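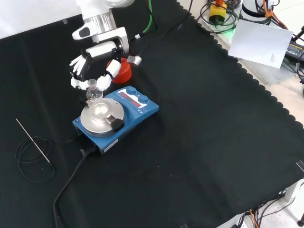
Blue stirrer hotplate and small flask, black cloth over the bench.

Calibrating hotplate stirrers: surface reading vs liquid temperature
Forum: Bench equipment and methods
Fri 11 July

nandance_lab
We have a method that says "heat to 60 °C with stirring" and gives no indication of where the 60 is measured. Two people ran it in June and got different yields. One set the plate to 60 and waited. The other had a thermometer in the liquid and adjusted the plate until the liquid read 60. I want to rewrite the step so it can only be read one way. What do others specify?

B. Haugen
Liquid temperature, always, with the probe depth stated. The display on most plates reports a sensor under the top plate. With a small flask of water and the plate set at 60, I have recorded 47 in the liquid after it had levelled off. That was a flat-bottomed flask, no cover, moderate stirring. A round-bottomed flask standing on a flat plate will be worse, as the contact area is close to nothing.

ristano
Agree on liquid temperature, but a probe in a small flask has its own problems. It takes up room, it can knock the stir bar, and a thick steel probe conducts heat out through the neck. If the volume is below some 23 ml I would use a bath or a metal block and quote the bath temperature.

B. Haugen
A bath temperature is still not the sample temperature. You have moved the offset to a different place.

ristano
Yes, but it is a smaller offset and it repeats. The plate offset changes with the flask, the draught and how flat the top is. For a written method I would take repeatable over correct.

Noémie Pruvost
Both can go in the method. Ours reads: bath at X, liquid expected at Y, check with a thin thermocouple on first use and after any change of glassware. The check is done in a blank with the same volume of solvent, so nothing goes into the real sample.

nandance_lab
That is useful. How long do you leave the blank before reading it?

Noémie Pruvost
Until two readings taken five minutes apart agree within half a degree. On our older plate this can be slow. It overshoots, drops back, then creeps up again.

carhuamaca
Check the stirring speed too. "With stirring" is as vague as "heat to 60". At low speed the bottom of the flask is warmer than the top and your reading depends on depth. Above a certain speed the bar jumps and you get no mixing at all. We write the speed and the bar length.

B. Haugen
The speed on the dial is nominal. I would not trust it between makes.

carhuamaca
Nor would I, but a nominal figure is better than none.

sorville
Does anyone bother with a cover? We put foil round the flask down to the plate and the gap between set and actual came down a lot. I don't have the figures to hand.

ristano
Foil works. Keep it clear of the external probe lead if the plate has one.

nandance_lab
Draft wording, comments welcome: "Place the flask in the block. Set the block to the temperature that gave 60 °C in the blank. Stir with the short bar at the speed used for the blank. Start timing when the block has been steady for ten minutes."

B. Haugen
Add the volume and the flask size. Without them the blank means nothing. I still think you want a probe in the sample.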